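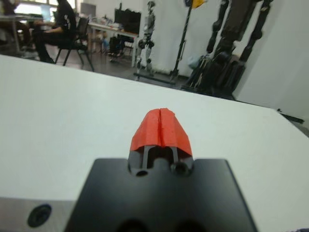

Bench Assistant, part time — Ngcobo Workroom, Rorkusthorpe

We are looking for one person to keep the work tables and the shelves of our shared workroom in good order. The position is part time, 3 mornings per week, and it starts in February. The contract is for one year and can be made longer if both sides wish it.

The workroom is used by people from several small firms, among them Birnar, and by evening course members. They all share the same tables, and each of them expects to find the table clear when the booking begins. At present the users do this work themselves, in turns, and it is not done evenly. For this reason we want to give it to one person who will know the room well.

Your tasks

Before the first booking you wipe the white tabletops with a soft cloth and the mild cleaner which we provide. Please do not use scouring powder on them, it leaves dull spots that stay.
Between bookings you bring back tools to their places and put forgotten things in the box by the door, with a note of the date and the table.
You check the drawers for screws, tape, pencils and gloves, and write on the order sheet what is running low.
Once a week you look at the table legs and tighten what has become loose.
You answer simple questions of the users. For difficult ones there is always a technician in the building.

You do not have to repair equipment, and you do not have to move the heavy tables alone.

What we ask from you

You are careful with other people's work. Some users leave a half-finished piece for the next day, and it must be found exactly as it was left.
You can stand and walk for the most part of a morning and lift a box of medium weight.
You can read and write short notes in English. Perfect grammar is not necessary — several of us learned the language as adults.
Experience in a shop, a school workshop or a storeroom is welcome, but we can also teach you.

What we offer

Pay is 441 per month before tax, with paid holidays in proportion. We give work shoes and an apron. In the first 2 weeks you will work together with a colleague, so that you do not have to guess where things belong. The bus from Drorbridge stops near the gate, and bicycles can be kept inside.

How to apply

Please send a short letter and the name of one person who knows your work to Busisiwe Msimang, Room 3, Ngcobo Workroom, Rorkusthorpe. A photograph is not needed. Letters must reach us by Dec 31, 2018. We will invite suitable persons to visit the workroom and to spend one hour with us at the tables, and travel costs for this visit are paid back against the ticket.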